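Robot Club explained — the keys job
Stonau Juniors page, for ages 8 and up

So what do we do at robot club? Mostly one small job, over and over. This term it's keys. Pick up a bunch of keys, hang it on a hook. Easy for you. Really hard for a robot!

Why hard? Keys are floppy. They slide about on the ring and never lie the same way twice. A robot has to work out where the ring is, pinch it, lift it, then find a hook that's hardly bigger than your fingertip.

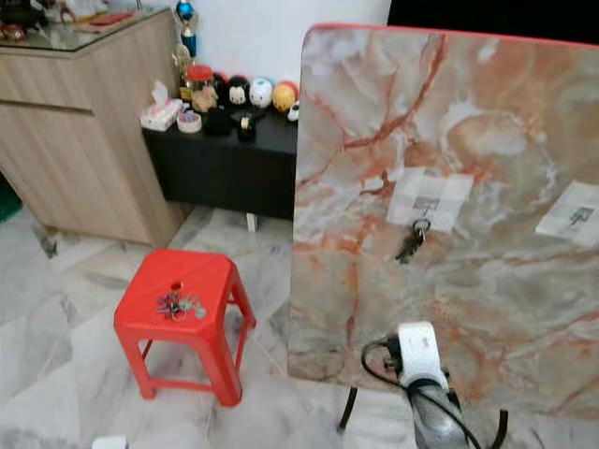
One bunch on the hook, one on the red stool. The gripper is at the bottom.

The squares on the paper tags are a bit like a signpost. The camera spots the pattern and the computer can work out how far away the board is and wich way it's tilted. Cover a tag with your hand and it gets lost. (Try it. Everyone does.)

Next bit — practice. A robot doesn't learn from one go. The Mekasside team wants 3000 tries before the club show and so far we've logged 990. Lots of drops. Drops count too, write them down! 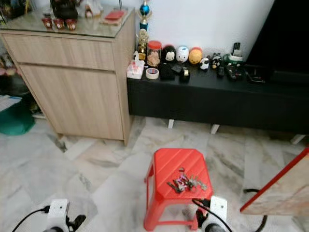 Try being the robot at home. Two wooden spoons, one bunch of keys, a hook. No fingers allowed. Then do it with one eye shut — much worse, becuase judging distance gets tricky.

New words:
Gripper — the robot's hand.
Tag — a printed pattern a camera can find.
Log — the list of every try.

Venell team starts on the same job in August. Bring a pencil.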